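The price of plain

My sister paid $118 for a set of blocks in August. They came from Ledo, in a linen bag, with a booklet on "open-ended play". Her son is two. He chewed the bag.

I've been trying to work out when a toy stopped being a thing you bought at the chemist on the way to a birthday party and became a position on child development. The Ledo booklet says its blocks will "unlock early spatial reasoning". Fluteo, which sells a rival set for $79, promises focus. Neither company would tell me what it had measured, or in whom. Fluteo sent a discount code.
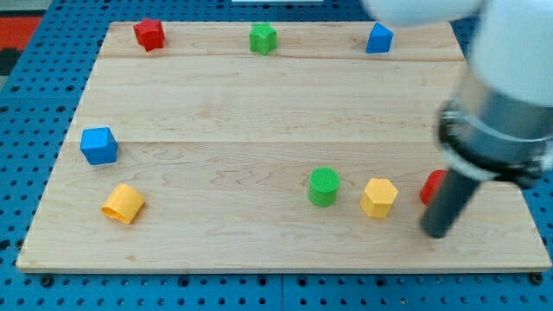
Josefien Michiels ran the toy library at Ondgate for years and has little patience for any of this. She lent out 687 toys in her last year and says the expensive ones came back no more worn than the cheap ones. Parents would ask her whether wood was better than plastic, as if the material did the teaching. A red plastic star and a green one, set out on a pale wooden board, give a toddler plenty to sort and argue over. "They want to knock it down," she told me. "You can't charge extra for that, so they charge for the booklet."

There may be something in the claims. Kids who play with blocks do learn things from playing with blocks, and I wouldn't want to be caught arguing otherwise. But the leap from there to a $290 "complete learning journey", which Núñez will launch in time for Christmas, is a long one, and I'd like to see somebody's working. The sample pack I was shown had a parent guide thicker than the tray.

Michiels gave her own grandchildren a tub from a garage sale. Two pieces were missing and one belonged to some other toy. My sister's set is on a high shelf at the moment, because the bag needs hand washing.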